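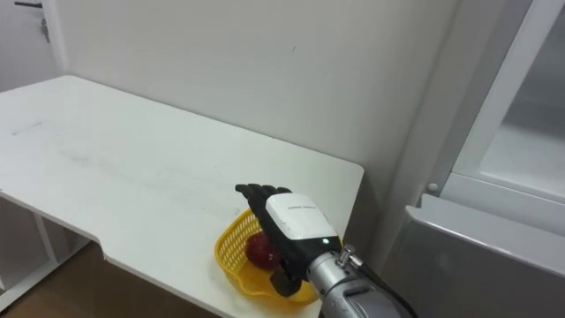

Section 4. Setting Up a Refrigerator Put-Away Chore

This section covers one chore: moving food from a basket on a table into an open refrigerator. Read Section 3 (Arm and Hand Checks) first. If the hand has been removed or replaced since the last job, repeat those checks before you begin.

What the machine can and cannot do

Owners often ask whether the Mirketti can put the groceries away. The short answer is part of the job. With the table, basket and refrigerator set up in advance, it can pick up a firm, round item such as an apple and place it on a shelf. It cannot unpack a shopping bag, sort food by date, or decide what belongs in the freezer. It is slower than a person at all of this. Plan to stay in the room while it works.

Software release 2.23 was the first to include the refrigerator chore. If your control panel does not list Put Away under Chores, see Section 9, Updates.

Revised 12/15/19.

4.1 Before you start

1. Clear a path between the table and the refrigerator. The arm needs to swing from one to the other without passing over cups, bottles or lamps.

2. Set the table beside the refrigerator with the work corner close to the open door. A plain wall behind the table gives the best results. Patterned wallpaper and mirrors can slow down item detection.

3. Wipe the tabletop. Light scuffs do not matter. Crumbs, labels and puddles do.

4. Open the refrigerator door by hand and swing it all the way back. The machine does not open or close refrigerator doors in this release. If the door drifts, hold it with the Gromeo door strap supplied in the accessory box.

5. Make room on one shelf. Leave a clear space at least twice the width of the largest item.

CAUTION: Keep children and pets out of the reach area at all times. The arm does not stop for a small, light touch.

4.2 Placing the basket

6. Put the basket near the edge of the table nearest the arm. Use a low basket. If the sides are taller than the fingers are long, the back of the hand will hit the rim before the fingers reach the food.

7. Check how the basket sits. A small tilt is acceptable, but a basket that rocks when you press on the rim needs to be moved or replaced.

8. Load one item for the first run. An apple is a good choice. Place it where it has open space on at least one side, so the thumb can get past it.

Note: Baskets with open lattice sides work well because the item can still be seen through the gaps. Fingertips can catch in large openings, however. Run the first pickup at Low speed and watch the tips as they come down.

Note: The Tarura basket insert is meant for bins with slick floors. You do not need it for a single piece of fruit.

4.3 Teaching the pickup

9. On the control panel, choose Chores, then Put Away, then New Location.

10. Set speed to Low.

11. Press Guide. Lead the arm by the forearm until the hand is over the basket with its back facing up. Do not pull on the fingers or on the cable that runs along the forearm.

12. Open the fingers and let the thumb hang below the palm. Lower the hand until the thumb is beside the item. Stop before it touches the bottom of the basket.

13. Press Save Point. The panel shows Pickup Saved.

14. Lead the arm to the shelf. Keep the item space level with the palm, then press Save Point again.

15. Press Return. The arm travels back to the basket at Low speed. Keep one hand near the stop button until it has come to rest.

CAUTION: Look at the cable each time you teach a new location. It must have slack at both ends of the movement. A tight cable can pull loose at the wrist.

4.4 First run

16. Press Start. The hand lowers, closes and lifts.

17. If the item slips, press Stop and place it back in the basket by hand. Increase grip by one step and try again. Do not go above step 2 for soft fruit.

18. When the item is on the shelf and the hand is clear, press Accept.

19. Close the refrigerator door. The door alarm on most refrigerators will sound before a full basket is finished, so work in short batches.

4.5 If something goes wrong

Hand stops above the basket and does not close. The item was not found. Move it away from the basket wall and press Retry.

Thumb touches the rim. The pickup point was saved too far to one side. Repeat steps 11 through 13.

Arm stops partway to the shelf. The door has moved into its path. Open it fully and press Resume.

Error 192. The grip sensor reads pressure with nothing in the hand. Open and close the hand from the panel. If the error stays, switch the unit off and contact service.

4.6 Items to leave out

Do not use this chore for eggs, glass jars, open containers, knives, berries, raw meat, or anything in a thin plastic bag. Bagged items swing as the arm moves and may catch on the shelf. Milk and juice cartons are too heavy when full.

Kettler soft fingertips, sold separately, improve the hold on pears and tomatoes. They do not change the list above. After fitting them, delete your saved pickup points and teach them again.

Clean the fingertips after every 100 pickups, or sooner if food has leaked on them. Use a damp cloth and mild soap. Do not spray the hand.

Continue to Section 5 for clearing a table.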